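3.2 Surface Pattern and the Storage of Household Objects

The second part of the study concerned the way in which patterned and plain objects are placed in relation to one another when a household puts its things away. Earlier work on domestic storage has tended to sort objects by use, so that items for cooking, serving and cleaning are treated as separate groups. During the pilot interviews, however, residents of the Skernodside estate often spoke of their belongings in terms of how they looked. A decorated piece was "the blue one" or "the one with the border" before it was anything else. The coding scheme was therefore revised to record surface appearance separately from use.

Each object in the Skernodside inventory was given one of four surface codes: plain, speckled or flecked, banded, and all-over pattern. Objects with more than one kind of decoration were coded by the kind that covered the larger area, and a secondary code was added where a band or border was clearly set off from the rest. The inventory contained 326 objects after duplicates had been removed. Coding was carried out by Salazar and checked by Espiritu, and disagreements were settled by discussion. Most disagreements involved dark surfaces with fine pale markings, which one coder was inclined to treat as plain and the other as speckled. The final rule was that any marking noticeable at arm's length counted as a speckle.
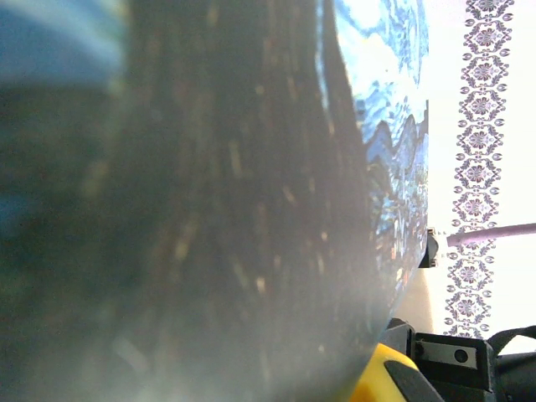
Figure 4. A dark surface with pale tan and golden specks beside a blue-and-white patterned surface with a wavy dark blue band.

Blue-and-white decoration presented a different problem. Marbled or swirling areas and small repeated motifs may occur on the same surface, and a band may divide one from the other. Under the first version of the scheme such surfaces were coded as banded, which placed them with objects carrying a single painted line on an otherwise plain ground. Residents did not group them in this way. When asked to sort their own belongings into sets that "went together," they placed densely patterned pieces with other densely patterned pieces, whether or not a band was present. The code for all-over pattern was widened accordingly, and the inventory was coded a second time.

Placement was recorded at two levels. The first was the shelf, cupboard or counter on which an object was kept. The second was its nearest neighbor, defined as the object closest to it when the resident considered the space to be tidy. This second measure proved more useful. Shelf position depended heavily on the fittings supplied with each unit, and the Gavano cupboards installed in the older part of the estate had fixed shelves that limited the height of what could be stored there. Nearest neighbors were less affected by these limits.

Residents in 13 households described a deliberate effort to keep patterned pieces apart from one another so that each could be seen. In eight others, patterned pieces were kept together and dark or plain objects were used to fill the remaining space. The two approaches were not linked to the size of the kitchen. They did differ in what residents said about tidying. Those who kept patterned pieces apart tended to return each object to a fixed position, while those who kept them together spoke of a general area and accepted some movement within it from one week to the next.

A further point concerns objects left out on counters. The July visits took place in the morning, before most residents had put away the things used at breakfast, and neighbor pairs recorded on counters at that hour are reported separately in Section 3.3. They should not be read as evidence of settled storage habits. Several residents moved objects while speaking with the interviewer, and in those cases the position at the start of the visit was used.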